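Chopsticks in a box on the table: yes or no?
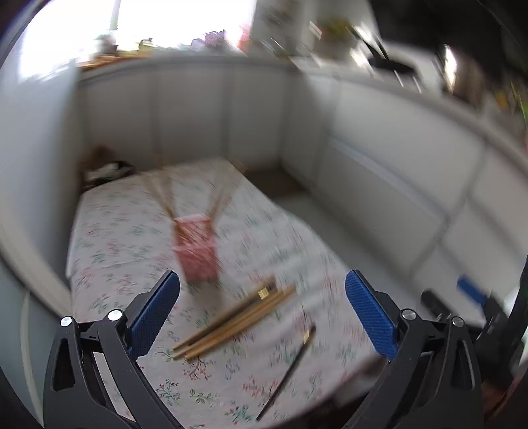 Filed under: Kitchen & Table > Storage > Small Stuff
2,288 views

drekier
Chopsticks live on the table at my place now. Pink speckled box, standing up, fanned out like a bad bouquet. Four more are on the cloth awaiting a ruling. My sister says they belong in a drawer. I say the drawer is where the good ones go to hide under the whisk.

menwood_3
Drawer. A box that small tips over the first time anybody reaches for the soy sauce.

Dekar
Disagree. Ours have stood in a jam jar for 30 years and the jar has gone over maybe twice. Put some dry rice in the bottom for weight. Nice tablecloth, by the way. My grandmother had sprigs like that and we weren't allowed to eat near it.

menwood_3
Rice in the bottom is how you get moths.

Dekar
Never had a moth.

namboodiri
Points up or points down? You two can fight about moths after that.

drekier
Points down. I have guests with eyes.

namboodiri
Then the ends you eat with are sitting in whatever's at the bottom of the box. Points up, wash your hands.

menwood_3
Or - hear me out - a drawer.

drekier
Trying the rice on Sunday. The drawer is full of takeout menus anyway.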